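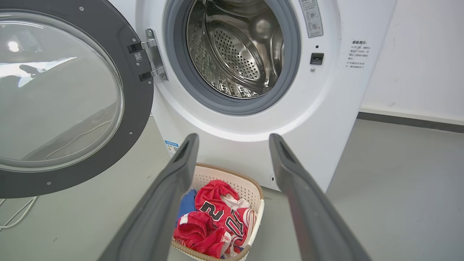
Orncombe, 2024-01-05

Speaker notes: Reading your water bill (and getting a smaller one)

Okay, hi everybody, thanks for coming out on a Friday night! Wait for the back row to sit down. Handouts are by the coffee.

Start with my own bill. It was 37 dollars most months, then last August I opened the envelope and nearly fell off the porch. I'd ignored a toilet that hissed. For weeks! (Pause, somebody always groans.)

Slide with the washer: ask who has a front loader like this and who has a top loader. Hands up. Front loaders usually get by on less water per load, so if yours is on its last legs, think about it. Don't run out and buy one tonight.

Next, the meter. Mine read 1433 when I took it down for these notes. Turn everything off, write down the number, wait an hour, look again. If it moved, you've got a leak somewhere. Food coloring in the toilet tank is the next test, and kids love doing that one.

Murkton folks, your bill comes from a different office and the units are different too. Come see me after and bring the bill with you.

Skip the rain barrel part if we're past 7. If there's time, tell the Grendetti Street story, the one with the sprinkler.

Questions, then stack the chairs.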